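Keeping the water meters honest at Dendumholm

The rural water scheme at Dendumholm supplies 838 connections through a single trunk main, and until two years ago it could not say where almost 16 per cent of its treated water went. The scheme's network supervisor, who has held the post since the changeover from manual reading, puts most of that figure down to old meters.

"People assume leaks," she said when we spoke in March. "We had leaks. But a mechanical meter that has been in the ground for a long time reads low at low flow, and a dripping cistern can run all night without moving the register."

Her crew began by pulling a sample of meters from the Drorcombe branch, the oldest part of the network, and running them on a bench at three flow rates. At full flow the error was small. At the lowest rate several did not register at all. The sample was enough to justify a replacement program, which started with the properties at the end of each line.

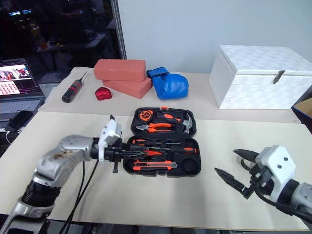 Replacement is a short job when the isolating valve works. On the Drorcombe branch it often did not. "You close the valve, the water keeps coming, and now you are shutting down the whole street," the supervisor said. The crew now tests every valve the day before and gives notice to residents only once it is known to hold. Seized valves go on a separate list and are dug out in batches.

Grit was the other problem. Each time the main is drained and refilled, sediment lifts and settles in the strainers of the new meters. The procedure is to flush at the nearest hydrant until the sample runs clear, then open the service line slowly with the meter out and a straight pipe in its place.

The first 700 meters have been changed. Unaccounted water has fallen, although the supervisor would not give a current figure until a full year of readings is in.

"Part of that is real and part of it is billing catching up with use," she said. "I want a dry summer in the data before I put my name to it."

The remaining connections are mostly farm supplies on larger pipe — 2 of them shared between neighbours under agreements that predate the scheme. Those will need new boxes as well as new meters, and the work is planned for after the trunk main inspection.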